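Luretti Home Wiki
Search Luretti Go
Home | Chores | Machines | Talk

Chore robots (household)

A chore robot is any machine meant to do housework with arms, and I've been keeping this entry going since one February when my dishwasher died. Short answer to whether they can do it yet — some of it, slowly, if you're patient!

Folding towels is the best-covered chore. Lai-ching Su ran a Kikmont arm through 1,315 towels in her garage, and she still refolds the fitted sheets herself (don't we all). Loading dishes is shakier, and glasses are the worst of it. Tidying a shelf sounds easy and isn't, as the arm has to find the thing, turn it and set it down without knocking over its neighbor.

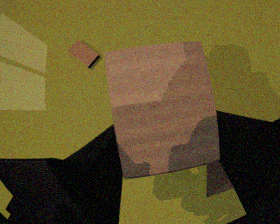
Practice in simulation is where most of the stacking and sorting skill comes from these days. Shiyu Yao's Vimell project did over 4,000 rendered tries before touching a real cupboard. I like plain blocks for this, and a big pink one seen so close, with grain all over and soft dark blotches low on its face, is a decent test of whether a program can tell a shadow from an edge. My own kitchen has plenty of both. Wiping counters gets its own entry, see Liang.

Contact | Copyright Luretti Home Wiki | Back to top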